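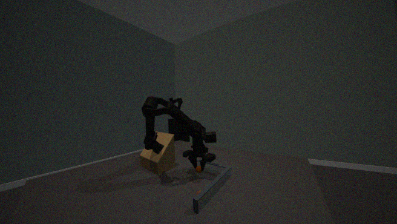 Zócalos en esquina: ¿a inglete o a tope?

Foro Kilevach > Reformas y acabados

mirto_60
Hola a todos. Perdonen mi español, lo aprendí ya de adulto. Voy a poner zócalo nuevo en una habitación cuyas paredes no forman un ángulo recto. El vendedor me recomendó cortar a inglete, es decir, a 45 grados. Mi suegro prefiere a tope. ¿Qué hacen ustedes?

escuadra_y_cincel
En rincón, yo nunca a inglete. Una pieza va recta hasta la pared y la otra se recorta con el perfil de la primera. Con los meses la madera se mueve y el inglete se abre.

Noray
No estoy de acuerdo. Si mides el ángulo con falsa escuadra y lo divides entre dos, el inglete queda perfecto. Tengo once esquinas así en casa y ninguna se abrió.

escuadra_y_cincel
¿De madera o de MDF? Porque el MDF lacado casi no se mueve.

Noray
MDF, sí. En eso te doy la razón.

mirto_60
El mío es de pino, de 100 mm de alto. ¿Con qué masilla relleno la junta? Tengo en casa un tubo de Clasus.

tabique_sur
Con acrílica que se pueda pintar te basta. No uses silicona, la pintura no agarra. Y deja la madera un par de días dentro de la habitación antes de cortar.

mirto_60
Muchas gracias. Probaré primero con dos retales, a tope. Lo que todavía no entiendo es cómo rematar el extremo junto a la puerta, pero abriré otro tema para eso.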